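Workshop > Notebooks > Polham > Bay 6

8/8/25
Written up by the Bay 6 bench

Spent most of today on the left hand-held gripper again. It has been losing its hold on smooth things since the end of July, and I'd been blaming the finger pads, so I went in with a fresh set and a lot of confidence. The pads were fine! What I found was a bit of slack in the jaw linkage – one of the 2 pivot screws had backed out far enough that the jaws closed slightly skewed, so a can would sit nicely until you tilted it and then start to creep round.

Took both screws out, cleaned the threads, put them back with a dab of the blue stuff and left it alone over lunch. (Please leave it alone over lunch. Last time I got impatient and had to do it all over again.)

While it was open I looked at the counter on the Liem logger. The pair has done 487 closes since the last strip-down and our sheet says service at 3000, so either the sheet is far too generous or that screw never got locked in the first place. I suspect the second. I've pencilled in a look at both pivots every morning until we trust them, and the right one gets the same treatment tomorrow even though it feels perfectly all right.

Cable next. The left one had a stiff patch near the plug, so I swapped it for the spare from the Tasen drawer. That was the last spare, so somebody needs to order more. Leave a good loop at the wrist when you put the grippers on, or the plug takes all the pull.

Zeroed both jaws, checked the screws on the top plates, then ran the can and mesh basket task for a shakedown. I did 18 goes with the left hand and had no creep that I could feel, even with the can held up high over the mesh.

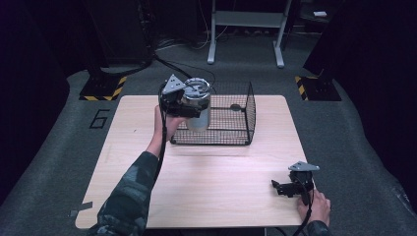 Left gripper with the can at the mesh basket, right one low at the table corner.

Still to do: right pivots, new cable order, and put the Clorard start-up sheet back in its sleeve because I had it out for the zeroing steps and it's now on my desk under a mug. The opening width on the left reads a hair wider than the right after zeroing. I haven't chased that yet.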